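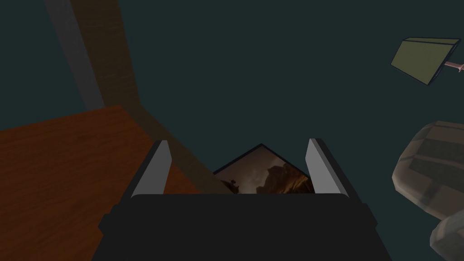
Flat picture card, held upright with one corner pointing up.

Basodura Residents' Help Board
Section: Leases and Interior Alterations

Repainting or refinishing interior wood before the end of a lease
Posted 11 April 2019

I am a tenant in the Elovov building and my lease ends in November. The interior doors and the built-in cabinets have a reddish-brown finish, and there are marks on several of them. The lease states that the tenant must return all woodwork "in like condition." I would like to know whether I may refinish the doors myself, and whether the 300 dollar deposit can be applied to the work if I do not.

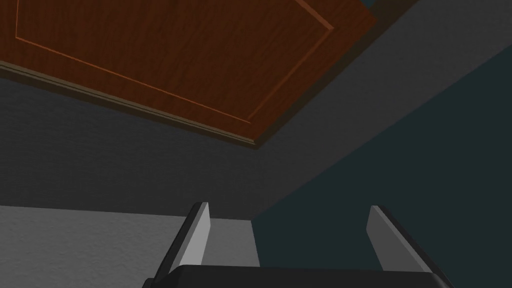 I should add that I have lived in the unit for 3 years and that no inspection report was provided to me when I moved in.
Posted by tenant_156

Reply from Czarnecka Lease Advice
Tenants are advised not to refinish any fixed woodwork without written consent. A change of color or sheen may be treated as an alteration, even where the work is done well. Please send the landlord a dated letter that lists each mark by room and asks which repairs are required.

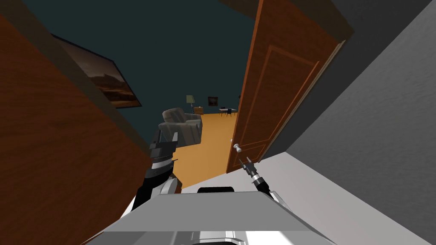 Ordinary wear is generally treated separately from damage. Light scuffs near a knob or along the bottom of a door are often accepted as wear, while gouges and burns are not. The rules depend on your state, and the missing inspection report should be mentioned in your letter. Keep a copy.

Reply from unit237
I used Nesport wax filler on mine and got the full deposit back. Match the color first.
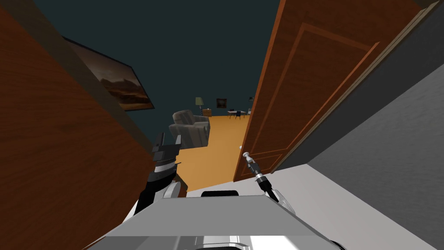

Paneled interior door with raised molding, reddish-brown finish.

Same landlord, different floor. They did not ask about the closets.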